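Print this story
E-mail this story

Skandex says its new flats will stay cool. Tenants would like to see the sums

Skandex, the developer behind the old brickworks site off Canal Road, has promised that its next block of rented flats will stay "comfortable all summer" without any air conditioning. The claim is printed on the hoardings and in the brochure. What the brochure leaves out is how it was worked out, and the firm has so far declined to publish the figures.

The plans, which go before councillors on Wednesday, are for 69 flats on five floors. Skandex says better insulation, pale finishes indoors and a night vent above each bedroom window will do the job. It made a similar promise for its first block, Avik House, where several tenants spent much of last June sleeping in their living rooms.

Bushra Lashari rents on the top floor there. She bought a cheap thermometer in her second week and wrote down what it said each evening. "They told us it was designed for hot weather," she said. "I had 31 degrees at ten at night with everything open. I don't know what weather they had in mind."
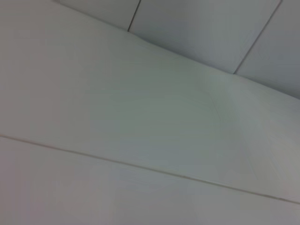 So will the vents keep the bedrooms cool? On a breezy night they may help, but on a still one there is little to push the warm air out, and Skandex has not said how many still nights it allowed for.

The firm's answer to most questions is a computer model made by its consultants, Gilix. A two-page summary was handed out at a drop-in session last month. It gives a single result for the whole building and says nothing on the top floor, where the trouble was last time. Juraj Beneš, who speaks for Skandex, said the full report was "commercially sensitive" and that the design had "moved on a great deal" from Avik House. Asked what had changed, he mentioned the vents and the colour of the roof.

Jarmila Polák, a retired heating engineer who lives opposite the site, is not won over. She says the west side has large windows and no outside shutters, and that the sun will be on them until the evening. Shutters were in an early drawing. They had gone by the second, and Skandex has given no reason beyond "a review of the outside of the building".

A petition asking for the shutters to be put back has 396 names. Council officers have recommended approval all the same, with a condition that Skandex measure the temperature in 2 of the flats for a year after people move in. Both would be picked by Skandex.

The meeting starts at 6.30pm and is open to the public.

More local news
Canal Road bus stop to move 40 metres
El-Sayed bakery gets late licence at second attempt
Library roof: still no date for repairs

Contact the newsdesk | Copyright, all rights reserved | Back to top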